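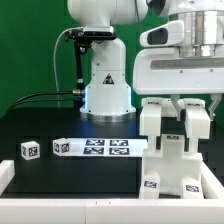 Bench Notes: Tabletops, Backdrops and Cables

The February bench clear-out at Morais started on a Wednesday at 10 and took most of the day. Thanks to everyone who came in early and moved their own things first. If your bench looks different from how you left it, read on before you move anything back.

Tabletops

The black tops are staying. A few people asked for the pale gray ones from the old building, but black shows up anything white that is left lying on it, and most of our fixtures are white. It also shows dust and fingerprints, so please wipe your top at the end of the day with a damp cloth and then a dry one. Don't use the citrus spray. It leaves a film that tape won't stick to, and we spent a good part of the afternoon getting it off one bench with warm water and a lot of paper towel.

Two of the older tops have swollen at the corners where something was spilled and left. Those will be replaced when the next order comes from Brondier. Until then, keep heavy things toward the middle, and check with a level before you fasten anything down. If a top has been drilled in the past, cover the old holes with black tape so small screws don't disappear into them. We took 77 screws out from under the benches on the window side. They're in a jar by the door if you think some of them are yours.

Backdrops

The green backdrops have all been taken down, cleaned and put back up. They should hang flat and reach below the back edge of the table. Please don't pin drawings, notes or schedules to them. Every pin leaves a mark, and we had to turn two of them around to get a clean side. The corkboard by the sink has plenty of room.

Green clamps, green tape and green storage bins should live somewhere other than the benches that have a green backdrop. Vasco Cunha has put the blue tape in the top drawer of the Hisow cabinet, and there is white as well.

If you need to take a backdrop down, roll it around the cardboard tube and don't fold it. The fold lines from last year still haven't come out.

Cables

This was the longest job. The rule now is that black cables leave the bench on the left and go down to the tray together. Thin white cables can be looped up along whatever they serve, but the loop should be big enough to get a hand through, with no sharp bend at the connector. Please don't pull a cable tight to make it look neat — a little slack at both ends saves the fitting.

We have stopped using plastic ties on the benches. The cut ends scratch, and people were cutting into cable jackets to get them off. Hook-and-loop strips are in the second drawer of the Hisow cabinet, already cut to length. Use one near the connector and one where the cable goes over the edge of the table. If you have extra cable, coil it in the tray and leave the tabletop clear.

Label both ends. A label on one end only is no help when you're under the table with a flashlight. The label maker is kept on shelf 4, and it goes back to shelf 4 with the cover on.

Markers and labels

The small black-and-white markers on the fixtures should be treated as part of the fixture. Don't write on them, don't put tape over them and don't peel up a corner to see what is underneath. A dry brush is enough for cleaning. If one has lifted or has a crease across it, leave it in place and put a note on the board with the bench name. Replacements are printed on matte stock, kept flat in the Zidero folder. Please don't print your own on the office printer. The glossy paper in there picks up every overhead light, and the sizes come out slightly wrong unless someone has remembered to turn off page scaling.

The same goes for the triangular warning labels. If one is dirty, clean it. If it's coming off, report it.

Where things go at the end of the day

Loose fixtures go on the rack by the window, feet down, with nothing stacked on top. The ones with tall supports need the bottom shelf, which now has a foam mat cut to fit. Anything fastened to the bench can stay there overnight, but take away the tools, cups and paper. There were nine mugs on the benches when we started. They have been washed and are in the kitchen.

The lockers have also been opened and checked. Locker 913 had no name on it and held a box of hinges, a pair of work gloves and a folded apron. All of that is now with Vasco and will stay with him through the end of the month.

Still to do

The back row hasn't been done. Nearly half the trays there need new brackets, and the brackets are on order. The lamp over the second bench flickers and has been reported. The vacuum needs a new hose, so use the dustpan for now and empty it into the bin outside, since the one under the sink is only for paper.

If you have an opinion about the foam mats, write it on the sheet next to the rack. We have enough left over for one more shelf and would like to know which one before we cut it.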